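Budget, second go

13/07/2026

Quick one, I'm meant to be doing the spreadsheet and not this.

So the arm money. First plan was one big order from Clavano and be done with it. Then the quote came back and the gripper tips weren't in it. Nor the cables. Nor delivery. Added it all up again and we were at 1305 before a single spare part, so that plan went in the bin.

Second plan, the one I'm sticking with (I think). Split it. 400 for the arm side - mounts, tips, one spare set of everything that rubs or bends. Another 400 held back for September and not touched, I mean it this time. The rest waits untill we know what actually wears out.

Flolari do a cheaper mount at 257. Tempting. But it's a different bolt pattern and I've been there before, drilling holes at midnight and swearing at them. Asked Baronach if they'd do an adapter plate, no reply yet. Will chase.

Things I keep forgetting to put in the budget, so writing them down here where I'll see them:
- cable ties and proper floor covers for the cables
- cloths, towels, anything soft for practising folding on
- cups. Paper ones. You get through loads
- snacks and packets for picking up, all differnt shapes, shiny ones too as they're the awkward ones
- a second table, same height as the first

That last one is the real argument. A decent table costs more than you'd think and everyone assumes you've already got one. I'd still buy it before a better camera.

Also had a look at the little sorting kit from Đào. Nice thing, wrong size for us, and the spares take weeks. Maybe next year.

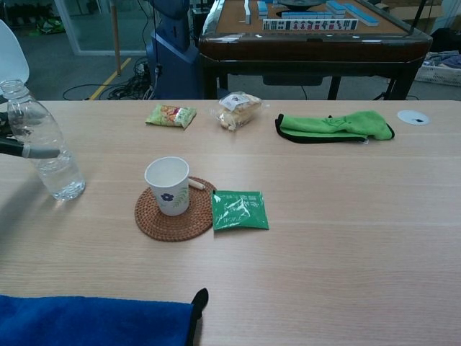

Anyway if Baronach come back with a sensible price for the plate I'll go with the Flolari mount and put the difference towards the table. If not it's Clavano again, minus the extras. Need to send the numbers off tonight so I'd better get on with it.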